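## 4. What changed at the sorting tables

When we first visited the returns hall at Hondik, in March, the sorting of mixed household goods was still done entirely by hand, and it was work that people had grown used to in their backs and shoulders before they ever put a name to it. Small returned items came down from the dock in open bins, with kitchen things, toys, office supplies and toiletries all together. A sorter picked up each one, looked it over, decided where it belonged and set it down again. An experienced sorter could do this while carrying on a conversation, and most of them did. We mention the conversation because it came up in nearly every interview we held afterward, often before pay or hours or anything else we had thought to ask.

The company had settled on a plan in which an arm would take over the lifting from bin to bin, while the people on the shift would look after exceptions, damage and anything the software could not place. The planning software was supplied by Stulent, and the training sessions were run by a small outside firm, Umodar, whose instructors spent a good deal of time on the floor and were, by most accounts, well liked. Figure 3 shows a picking cell of the kind discussed in this section, with one arm working over an open metal bin of mixed objects.

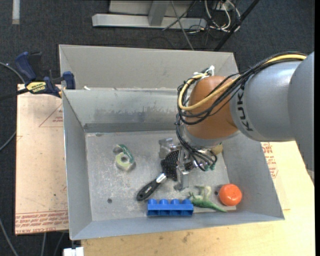 **Figure 3.** Picking from a bin of mixed small objects.

Sorters spoke to us at length about how differently they had come to see the goods themselves. In manual work a hairbrush and a roll of tape had been much the same thing, a moment's effort each, and no one would have thought to call one of them harder than the other. Once the arm arrived, people began to talk about objects by how they lay. A handle resting at a slant was "friendly." Something smooth and round was a nuisance, and so was anything pushed up close to a wall or tucked against its neighbor. Within a few weeks this had become a shared vocabulary, and we heard it used in the break room about sandwiches and car keys.

Lụa Mạc, a sorter who had moved over to the new cell from the manual tables, put it to us this way: "I used to know what a thing was. Now I know how it's going to behave." She was not complaining, as far as we could tell, and she went on to describe with real pleasure the afternoon she had worked out that spreading the goods a little before a run saved her a string of interruptions later. That piece of knowledge was hers, and it traveled. By our second visit the whole shift was doing it, though it had never been added to the written procedure, and the Umodar instructors told us they had picked it up from the sorters.

We would like to dwell on this for a moment, as it bears on the question of skill raised in Section 2. The job descriptions drawn up before the change spoke of "monitoring," a word that suggests sitting still and watching. What we observed was a good deal busier. Over the shifts we sat in on, we logged 147 occasions on which a person stepped in, and a fair share of these came before any fault had been reported. The sorter had simply glanced into the bin and seen trouble coming. Doãn, in an earlier study of bottling lines, calls this "leaning in," and we have borrowed the term gladly.

There were losses, too, and we do not want to hurry past them. The manual tables had stood in a row, so that people worked elbow to elbow. The cells are set apart from each other, and the talk that used to run up and down the row has mostly moved to breaks. Several of the older sorters told us that their shoulders felt better and their days felt longer. One man said he had learned more about his colleagues' grandchildren in one winter at the tables than he expected to learn in the rest of his working life.

Management had heard some of this before we reported it, and had begun trying out a rotation in which each sorter spends part of the shift at a manual table and part at a cell. It was too new at the time of writing for us to say much about its effects. The sorters we asked were in favor, though they differed on how long each stretch ought to be, and the matter was still being argued over when we left.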